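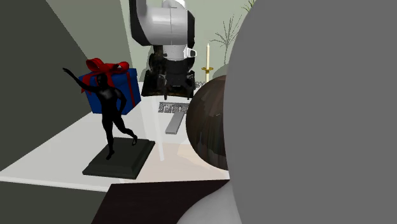
Robot Cells II, Handout 8: Setting Up and Maintaining the Tabletop Cell
Instructor: Noelia Escobar
Last updated: March
Print this page | E-mail this page

Scope

These notes cover the Likus cell in its simulated form and on the bench. The simulated cell is set up first. Work on the real arm starts only after the simulated one passes the checks in section 3.

1. Base and table

The arm hangs over the table with the gripper fingers pointing down. Load the cell file in Modby and confirm that the world origin is at the front left corner of the tabletop. All object poses are stored relative to this corner. If the origin has moved, fix it there and reload. Do not correct it by shifting the arm base, or the error will carry over to every stored pose.

Set the table height to 608 mm in both the simulated and the real cell. Measure the real table at all four corners. A difference of more than 2 mm between corners must be taken out at the leveling feet before calibration.

2. Gripper

Zero the gripper with the fingers fully closed. Then open to the limit and read the joint value. Repeat with the wrist turned a quarter turn each way. The three readings should agree. If they do not, check the mounting bolts first and the finger linkage second.

Tool offset, flange to fingertip: 138 mm. Enter this value in the Quintela controller and in the scene file. A mismatch shows up as a grasp that is right in the plane but too high or too low.

3. Scene check

Objects are placed on the tabletop by the loader. Before any run:

- Let the physics settle for 8 seconds with the arm held still.
- Look for objects that are tilted. A gift box leaning near the back edge may be resting on another collision shape. Turn on the collision view to find out.
- Check thin parts, such as the gray T-shaped piece, for a collision mesh that matches the visible one. A coarse box around a T fills in the two inside corners and blocks grasps on the bar.
- Check figures on plinths. The plinth and the figure must be one rigid body.
- Check the camera view for large objects close to the lens. A big gray rounded shape can cover half the image and hide whatever lies behind it. Log the view as blocked and load the next camera pose.

Decor behind the table (candle, plant) has no mass in this file. It is still solid to the planner.

4. Routine care, real cell

Wipe the fingertips with a dry cloth at the end of each session. Inspect the cable at the wrist for wear. Grease the finger slides with Climum, a thin film only. Record the work in the cell log with the joint readings from section 2.

Exercise: set the tool offset wrong by 2 mm in the simulated cell, run the grasp on the T-shaped piece, and hand in the contact plot with a short note on where the error appears.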